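The week the mail server went quiet

Mutua Langat spent 16 years running computer systems for small employers before he started advising them on what to do after a break-in. He works mostly with companies that have fewer than 400 people on the payroll, and most of his calls come from someone who has just found out that a stranger has been reading the office email.

We talked about one of those cases, a mailbox compromise at Stesuseo, a billing company that handles statements and payment plans for dental and eye care offices. The company agreed to let him discuss it. Letters went out to 1,356 people in December.

"It started with an invoice," Langat said. "One of the dental offices got an email asking them to send a payment to a new account. It came from a real address at Stesuseo, from a person they'd dealt with for years. The office manager called to check, and the person on the other end said she hadn't sent it."

The account belonged to an employee in accounts receivable. She had typed her password into a fake sign-in page nine days earlier. Whoever collected it logged in the same evening and set up a rule that moved any message containing the words "bank," "wire" or "invoice" into a folder she never opened.

"That rule is why it felt so quiet," he said. "She told us her inbox had slowed down and she thought people were on vacation."

Stesuseo did require a code from a phone app at sign-in, but the requirement had been turned off for a handful of accounts during a move to a new mail system, and hers was one of them. It was supposed to be turned back on at the end of the month. The ticket was still open when Langat arrived.
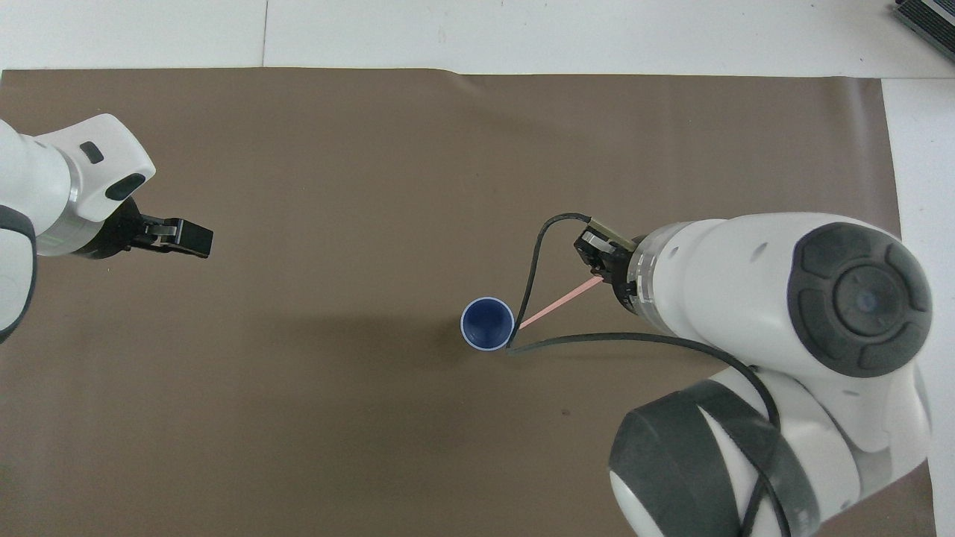
Finding out what was in the mailbox

Resetting the password and removing the rule took less than an hour. Working out whose information had been exposed took seven weeks.

"People think of a breach as somebody getting into the database," Langat said. "The database was fine. The trouble was that staff had been emailing spreadsheets to each other for years, and they all sat there in the sent folder. Names, dates of birth, account balances, and in some files the insurance member number."

The company's lawyers hired a document review firm, Fimatitz, to go through the attachments. Software pulled out anything that looked like a date of birth or an ID number, and reviewers then read the files by hand. The first list had far too many names on it, with the same patient entered under a maiden name, a married name and a misspelling.

He would not say what the review cost, except that it was more than the forensic work and the new security tools put together. Stesuseo's cyber insurance paid for part of it. The policy had a separate, lower limit for notification expenses, and the finance director learned about that limit in the third week.

"Read that page of the policy before you need it," he said. "It's usually near the back."

I asked whether the intruder had copied the mailbox. Langat said the logs showed messages being opened but could not settle whether everything had been downloaded. The mail program the intruder used can sync a whole mailbox in the background, and the company's plan at the time kept only a limited set of records.

"So you write the letter as though it was taken," he said. "Some clients push back on that. They want the letter to say there is no evidence of misuse. You can say that if it's true, but it doesn't tell the reader very much. They want to know what you had on them and what they ought to do tonight."

Writing the letter

Stesuseo's first draft ran to four pages. It opened with two paragraphs on how seriously the company takes privacy. Langat asked for those to come out, and the lawyers kept one sentence.

The final version was a page and a half. It listed the kinds of information found for each person, so that someone whose file held only a name and a balance was not told to worry about an insurance number. It gave a phone number staffed from 8 a.m. to 8 p.m. and an enrollment code for a year of credit monitoring.

Of the 1,356 letters, 303 came back as undeliverable. The company looked for newer addresses and mailed again, and it also put a notice on its website. Some recipients had never heard of Stesuseo, having only ever dealt with their dentist, and threw the envelope away. Several called their dentist's front desk, where the staff had not been told what to say.

"That one I count as my mistake," Langat said. "We'd told the owners of the practices. We didn't give the receptionists anything. The next time I did one of these, we sent a single sheet to every front desk two days before the mailing."

He thinks the name of the practice should be in the first line of any such letter, ahead of the name of the vendor. The lawyers he works with don't all agree, and in some cases the practice itself would prefer to be left out of it.

What changed afterward

The phone code is now required on every account at Stesuseo, including the owner's. Rules that forward or hide mail set off an alert. Spreadsheets with patient information go through a shared portal called Cladov, and messages in staff mailboxes are deleted after a year unless someone marks them to keep.

The deletion policy caused the most complaints. Staff used old mail as a filing cabinet and a few had folders going back to their first week on the job. The company gave them two months to move what they needed.

"There was one person who had a perfectly good reason for every single message," Langat said. "We went through them together. It took an afternoon. She kept a few dozen."

Payment changes are also confirmed by phone now, using a number already on file and never one from the email. Langat said the dental office that made the first call had been doing this on its own for a long time, after losing money to a similar trick.
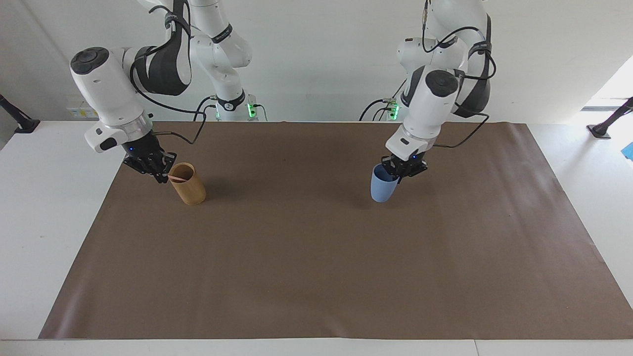

Gill took a different view of the phone checks, saying that they work well in an office with one bookkeeper and tend to lapse in a larger one, where the person who knows the number is often out and the bill is due by five. A second approver in the payment system, Gill added, is harder to skip.

Langat said he had no quarrel with that and recommends both where the software allows it. Stesuseo added a second approver in the spring, for any change to a vendor's bank details. The employee whose account was used still works there, and she now takes part in the training for new hires, where she shows them the fake sign-in page.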